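**Kevia site hands mixed-returns sorting to robot arms**

7 Oct 2022

Firkari has moved part of the returns sorting at its Kevia warehouse to robot arms, and the 12 people who used to do the job by hand have been given new duties on the same floor. The company says there have been no redundancies and that hourly pay is unchanged.

The returns line takes in whatever customers send back: toys, soft furnishings, small plastic goods, clothing. Until January each item was lifted from a tote, checked and dropped into the right bin by a person standing at a bench. Four arms, supplied by the engineering firm Kovačević, now do the lifting for the simpler categories. Staff still decide what is fit for resale.

Rosaura Usuga, who runs the returns floor, said the bending and reaching had been the main complaint for years. "People were going home with sore shoulders. That was what we wanted to fix first," she said. Sick days on the line have fallen, she added, but she would not give a figure until a full year has passed.

The new work is less physical and needs more concentration. Each member of staff spends part of the shift at a screen, clearing items the arms have refused, and part of it with a hand-held gripper, picking up goods so that the system can learn how they should be held. Training took nine days. On its busiest day so far the line handled 969 returns.

Some staff are less pleased. Ulises Usuga, a sorter and shop-floor representative, no relation to the manager, said the screen work was tiring in a different way and that the old benches had been more sociable. He has asked for shorter turns at the screen and for the training to count towards a higher grade. Firkari said it was looking at both requests.

Soft items remain the hardest to deal with — long pile hides the edges of whatever is next to it, and the arms often stop and call for help.
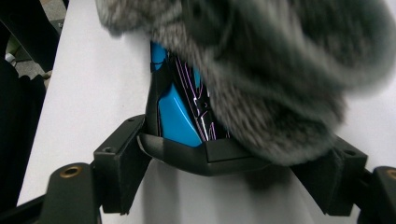 ## What happens next

A second line, for parcels arriving through the courier Bavo, will stay manual for now. Talks on grading and screen time are due to resume in January.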